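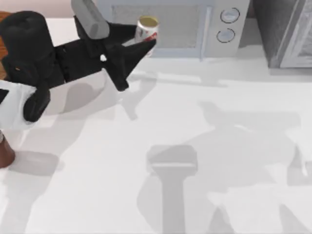 Why does my boiler keep losing pressure when there's no puddle anywhere?
Usually it's the expansion vessel gone flat, or the relief valve letting a dribble out through the pipe on the outside wall, where you'd never think to look.

Opened May 5, 2018
Status: open, sort of

Right, so this is my running log for the Kemppainen combi at the Minambridge flat, mostly so I stop ringing the Drumach helpline and telling them the same story from the top. The gauge sits at 1.5 when cold, climbs nearly to 3 once the heating's been on a while, then drops to nothing overnight. Then it locks out and shows fault 83 (low water pressure, says the manual, on the one page that isn't stuck to another page).

Tried first: topped it up with the filling loop. Fine till morning, then 83 again.

Tried second: bled every radiator. Got a good hiss out of the bathroom one and a black splash up the wall, which I'm still scrubbing. No change to the gauge.

Tried third: tied a freezer bag over the end of the outside pipe before bed. A good cupful in it by breakfast! So the water's going out of the relief valve, and I felt very clever for a whole morning.

Reply from Drumach support: sounds like the vessel, don't keep topping it up, get a registered engineer to check the charge and probably change the valve while they're in there. They also asked for the serial number, which is printed on the underside, behind the pipes, in grey on grey. Got it in the end with a hand mirror and some bad language.

Engineer's been. Vessel was completely flat, so it's been pumped back up, and there's a new Mallel valve on order (the old one won't seat properly now it's been lifting so often). Over 2 days the gauge has only slipped a hair, so I'm leaving this open till the valve's fitted in June.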